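Workshop notebook, May, started 9.40 am

Glue trial again, since the argument about it won't die. The claim, from the Jomerel data sheet and repeated to me by pretty much everyone who has bought a tub, is that their cold hide glue is as good as hot hide glue for chair joints and needs no fuss. I have my doubts. I had my doubts last year too, and then got lazy and used it on the back rails of the Mollulier chair, and one of those rails is now back on my bench with a clean, shiny tenon and hardly a fibre torn. To be fair to the glue, I can't say how that chair was kept. It may have spent the winter up against a radiator. But a good joint ought to bring some wood away with it when it goes, and this one brought none.

So, offcuts. Beech, all from the same board, planed this morning and not touched with sandpaper. Lap joints, long grain to long grain, clamped with the small cast clamps and left overnight. Three glues: the Jomerel from a fresh tub, the Urnetti pearl glue soaked and heated the old way, and plain white PVA as the one I already trust.

Notes on mixing, mostly so I stop doing it differently each time. Urnetti pearls, 100 g to twice the water, soaked till they go soft right through. Last time I rushed this and got lumps, then blamed the glue. The pot went on low and I kept the lid on. A skin formed anyway. I lifted it off with a stick and didn't stir it back in, whatever the old books say about that.

The Jomerel pours like cold honey and smells faintly of salt. The label says open time is 14 minutes. I'd like to know at what temperature, and on what wood, and who was holding the watch. In my shop with the door open it was dragging well before that, and I had to slide one joint back into place when it had already started to grab. That joint is marked with a cross and I won't count it either way.

The other thing that bothers me is shelf life. The tub has a date on it, but no word on how it was stored before it reached me. Kamath (the supplier, who are decent about returns, I'll give them that) say it keeps perfectly well on an ordinary shelf. Perhaps. I put a dab from the old tub on a bit of glass, and a dab from the new one beside it. The new one should be hard tomorrow. If the old one still takes a thumbnail, then the Mollulier rail is explained and I owe the glue half an apology. Only half, as the old tub was still inside its date when I used it. 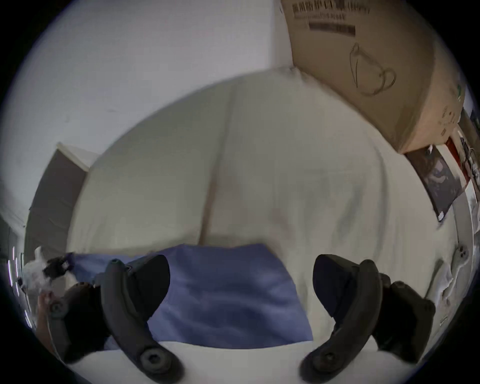 Loading. I am not going to pretend a bucket of sand on the end of a beam is a proper test. It is fine for ranking one joint against another and no good at all for putting a number on either. The data sheet is full of numbers. It also has a chart where the cold glue beats the hot by a small margin, with no mention of how many joints were broken to get it. If it was 2, I could draw that chart myself with the winner chosen in advance. If it was 1000 I would take my hat off and stop writing this.

Things I might be fooling myself about:

- I want the hot glue to win. I've been telling people it's better for years.
- The clamps aren't all equally tight, and I put the best ones on first. Should have shuffled them.
- Overnight may be too short for the Jomerel. The label says a day before any load. I'll leave half of them until the label is satisfied and break the rest in the morning, then compare.

Also worth doing at some point: leave a set in the damp end of the shed, and another over the heater. Chairs don't live in a drawer, and dry strength on day one tells me very little about a back rail that gets leaned on every evening.

Pot off at 4.15 pm, almost empty, remainder into the fridge in a lidded jar. Anyone opening that jar, it is glue. Joints are on the top shelf, glue initials in pencil on the end grain. Please don't move the clamps.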